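Ostora Wax Finish – User Guide
Section 4: Waxing a stripped wooden chair or small table

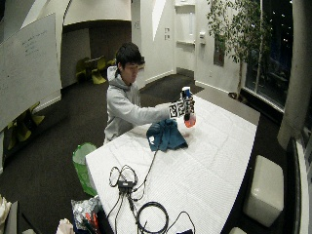 Before you start

Work at a table you can reach from both sides, with a window open. The room should be above 9 degrees. Keep the tin away from heaters and naked flames.

You will need:
Ostora clear or dark wax
Two cotton cloths
Sandpaper, 159 grit or the nearest your shop sells
A soft shoe brush

Applying the wax

1. Sand the wood lightly along the grain. Wipe off all the dust with a dry cloth.

2. Stir the wax. If it has gone hard, stand the closed tin in warm tap water.

3. Try a little on the underside of the seat or top. Dark wax varies a good deal from one timber to another, and pine takes up the most.

4. Rub on a thin coat in small circles, then finish along the grain.

5. Leave for 30 minutes. Buff with the brush, then with a clean cloth.

6. Add a second coat the next day if the wood still looks dull.

Note: Tins sold before 2000 under the Kershaw name hold a softer wax – leave these overnight before buffing.

Caution: Used cloths can catch fire by themselves. Spread them flat outdoors to dry before putting them in the bin. Do not leave them in a heap.

Do not wax over paint or varnish. See Section 5 for stripping.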